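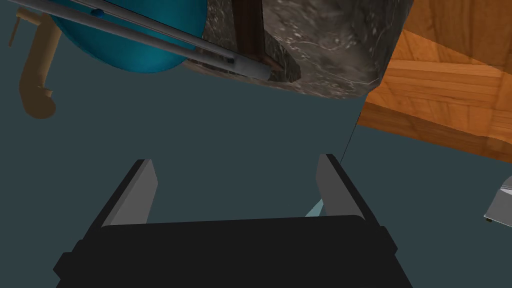 Why does my gripper open a little wider every time I reset the simulation?

The reset is putting the arm joints back but leaving the finger joints wherever the last run ended, and the controller then adds its opening command on top of that. Set the finger positions and the finger targets in the same reset call and the drift goes away. The full log is underneath, wrong turns included.

Ticket: Fingers drift open after reset, sim side only
Project: Ondivel (home-built arm, kitchen scenes)
Status: Solved, one side question still open
Opened: December

Setup

Ondivel is my garage arm build. It has a parallel two-finger gripper, a controller board from Wullis, and a simulated twin so I can try things before the real motors get a chance to hurt themselves. The twin runs in Jovell on my desktop. The scenes are kitchen clutter, with props I keep adding because it is way too much fun to stop (there is a stone-looking one that I love and that slows everything down).

What I saw

First run after a fresh start is perfect. Reset, run again, and the fingers start out slightly wider than they should. By the eighth reset they are sitting at the hard stop and the close command comes in late, so the gripper gets to the object while still closing. The real arm never does this. It homes beautifully every time!

First try: blamed the controller

I assumed a units mix-up, meters against millimeters, since I have made that one before. Checked the config file twice. Units are fine. Swapped the Wullis profile for the plain default and got the same drift.

Second try: blamed the physics

Raised the solver steps from 8 to 24. The motion looked lovely, the run got slower, and the drift was exactly the same. Put it back to 8. I also turned off contact between the two fingers in case they were pushing each other apart. No change, so I turned that back on too.

Third try: blamed the scene

Deleted every prop and ran the gripper alone over a bare floor. Still drifts. This was the first useful result, as it meant I could stop poking at collision shapes and use the tiny scene for everything after. Resets went from painfully slow to nearly instant. I should have started there.

What found it

I printed the finger joint values on the line before the reset and again on the line after. Same numbers. The arm joints all jumped back to home and the fingers had not moved at all. I may have cheered out loud in a cold garage.

My reset function loops over a joint list, and that list was written back when Ondivel had no gripper, only a pen holder. When I added the gripper I put the fingers in the drive list and forgot the reset list. On top of that, my opening command is relative: it says "open by this much from where you are". So each reset kept the old opening and added another 2 mm.

The fix

1. Added both finger joints to the reset list.
2. Changed the opening command from relative to absolute.
3. Wrote the finger targets in the same call as the positions. With positions alone, the fingers snapped home and then crept back toward the old target.
4. Cleared the joint velocities too.

Step 3 is the one I would have missed. A reply on the Arumugam builders' board to somebody else's wrist problem mentioned stale targets, and that was all I needed. Thank you, whoever you are!

Check

Ran 30 resets in the bare scene and compared the finger values after each one. Identical. Then I put all the props back and ran the same test over a coffee break, with the same result. Grasp timing is back to matching the real arm, and the close command lands before contact again.

Still open

The right finger reads a hair different from the left on the very first step after loading, then evens out. It does not grow and it does not affect grasping. I suspect the mirrored joint gets its limits applied one step late. If anyone running Jovell has seen this, please add a note here, I would love to compare joint files.

Next up is moving the same reset list into the script for the real arm, so that both sides read from one file.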